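How to Test Whether Your Water Filter Changes the Taste

Every filter company says its water tastes better. Most owners agree, and I don't trust them either. You paid for the thing, you know which glass it filled, and your tongue goes along with it. A blind test takes one evening and costs next to nothing. Do it before you order another year of cartridges.

I ran mine on the Zervas pitcher, which claims to be good for over 4000 glasses per cartridge. I can't check that claim from my kitchen. I can check the taste.

What you need

One jug of filtered water, one jug straight from the tap, a helper, a notepad, and plenty of matching cups. Paper is fine if you rinse them first, as some paper cups have a smell of their own. Leave both jugs in the fridge overnight, then let them stand out together for an hour. Cold water hides flavor, and a test where one jug is colder than the other tells you about temperature.

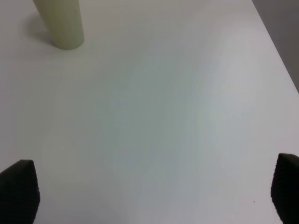
Setting up matters more than tasting. Clear away food, coffee and anything scented, and don't cook that afternoon. Wipe the table with plain water, because lemon cleaner gets into everything. A smooth white tabletop is what I'd pick if you have the choice – a spill is hard to tell from a shadow on it, but you can't use the color of the surface as a clue to what's in the cup. Mark the bottoms of the cups in pencil and keep the list away from the taster.

Pouring the rounds

Each round uses three cups. Two hold one water, the third holds the other. The taster has to pick the odd one out. This is a much harder job than saying which of two cups you like, and that is the reason to do it. People will happily prefer one of two identical waters.

The helper pours in another room and tosses a coin to decide which water is the odd one. Roll a die for where it goes in the row. Don't let the helper pick "at random" in their head, people are terrible at that. Fill to the same height every time.

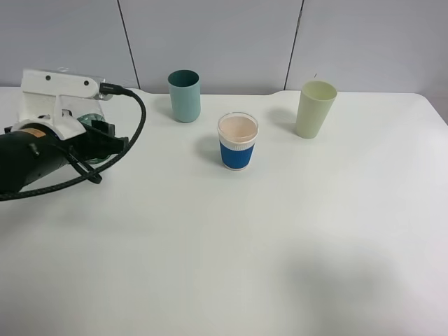 A light green cup. Use one color for the whole set.

Do 19 rounds if you can stand it, split over two sittings. Sip, spit if you like, and rinse with the tap water between rounds. By plain guessing you'd get a third of them right. You want at least 11 correct before you start believing yourself. I got eight on the Zervas, and I had been telling visitors about the difference for years.

Adding bottled water

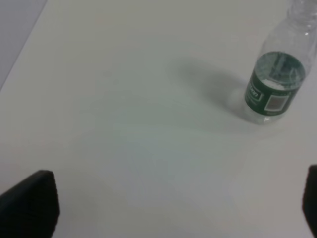 Bottled water with a dark green label. Pour it out of sight.

Bottled is worth a second session, mostly to find out if you can taste anything at all. Mineral content varies a lot from brand to brand, so this one is often easier. If you pass with bottled and fail with the filter, your tongue works and the cartridge is the problem. Or your tap water was fine to begin with, which the Wekar sales page somehow never mentions.

None of this tells you about safety. Lead has no taste. If that is your worry, get a lab test.

Comments

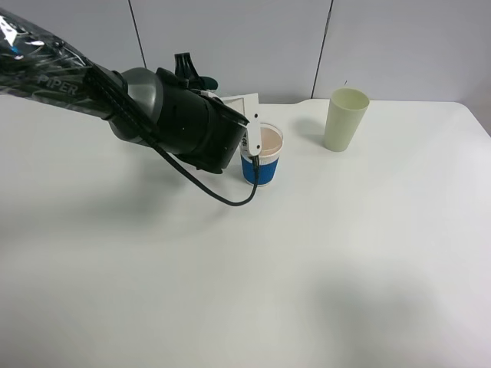

Tried this in Lekstead, where the tap smells like a swimming pool from February on, and my wife got 2 wrong out of the whole run. We were using the Wekar pitcher. So I'd say it depends on the town. When we lived in Murngate I doubt either of us would have passed.

Reply from the author: Fair enough, and that's a strong score. Before you credit the cartridge, try leaving an open jug of tap water in the fridge overnight and run that against fresh tap. Chlorine smell often fades by itself. My test let both jugs stand, so it would have missed this.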